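Clear plastic looks simple to sort. For the recycling plant at Odmont, it is the hardest stream on the site.

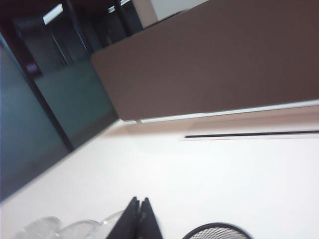 **By the Materials Editor, Nalska**

Two clear polymers can share a colour and a shape yet melt at different temperatures. Odmont sorts them in 16 passes — more than 90 tonnes a day.
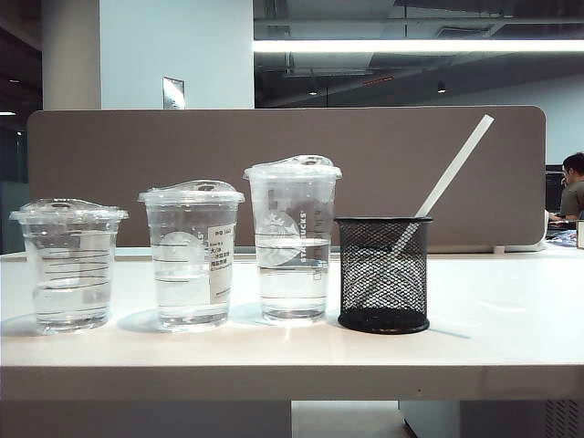

Labels add a further problem, as the glue survives a cold wash. The Joly line runs a hot one lasting 18 minutes, then a rinse of eight.

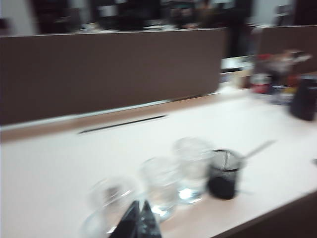
## What the flake is worth

Zitano buys the cleanest grade and re-tests each load on arrival.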